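4.2 Do flowers change how a shared office is used?

The claim we set out to check is an old one in the office design trade: put flowers in a workroom and people will talk more, stay longer and look after the place better. Dewulf and Uysal [7] repeat it with some confidence. Their evidence is the Plekum survey, in which 1412 office workers were asked whether they would like flowers at work, and most said yes. We do not doubt that they said yes. Few people would say no to flowers on a form that asks for nothing in return, and a wish stated on a form is weak support for a claim about conduct. The survey did not ask who would cut the stems, find a vase, change the water or throw the bunch out.

Those jobs matter because a bouquet in an office starts out as something in somebody's hand. It has to be put down, and a desk is seldom set up to receive it. The desks in our rooms were laid out for screens and chairs (Figure 2), and any flowers had to fit in around them.

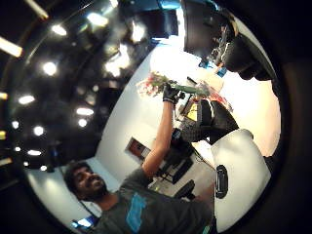

Figure 2. A bouquet held by its stems in an office, with a desk, monitor and office chairs behind.

Mösli [11] argues that a bouquet "claims" a table and turns it into a meeting place. We found little to support this. In the Timmermans building, people met at the tables nearest the door whether or not there were flowers on them, and when we moved a vase to a far table the talk did not follow it. A fairer reading is that people go where there is room to put down a laptop and a cup. Flowers take up some of that room. Two staff members told us they had moved a vase to the floor before a meeting and had forgotten to put it back.
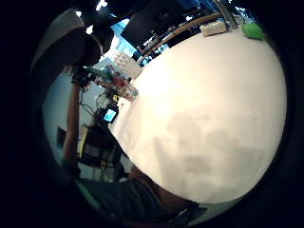
The same doubt applies to tidiness. Mösli's photographs of cleared tables were taken soon after the flowers were delivered, and a table is usually cleared for a delivery of any kind. We would want to see the same tables at the end of the week. In our own rooms the small stuff of the day had drifted back to the edges by 4 p.m. - boxes, cloths, a charger - with the vase standing among it. Gebremichael (personal communication) saw much the same at Plivton, where the flowers were changed on schedule and the clutter stayed.

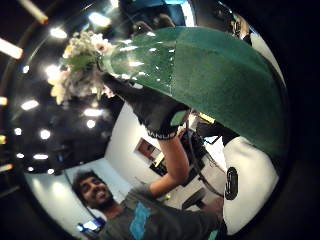

Vases deserve more attention than the literature gives them. Dustent, the supplier used in the Timmermans trial, sends flowers without containers, on the view that every office has "something suitable." In practice, people reach for whatever is at hand, and glass bottles come up often in the interviews. A large green glass bottle with a bunch of small white and cream flowers at its neck makes a handsome sight, and people may well smile when it is held up. We would be slow to call that an effect on the workplace. A wide bottle with a narrow neck is hard to clean inside, and a full one is heavy to carry to a sink. Taheri [14] lists such bottles under "low-cost solutions" without asking who washes them. 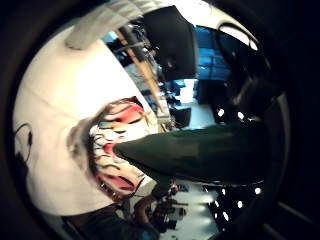 Page last changed: April

A remaining argument is that flowers work through mood, and that better mood will show up in behavior later. This may be true, but as stated it is very hard to test. Dewulf and Uysal use a mood scale from 0 to 100 and report a gain of 2 points in the rooms with flowers. They treat this as a finding. Only 20 people filled in the scale both times, the rooms had also been repainted, and no room was given a plain object of similar size as a check. With those limits we cannot tell flowers from fresh paint, or either one from the pleasure of being asked. Section 4.3 takes up the paint.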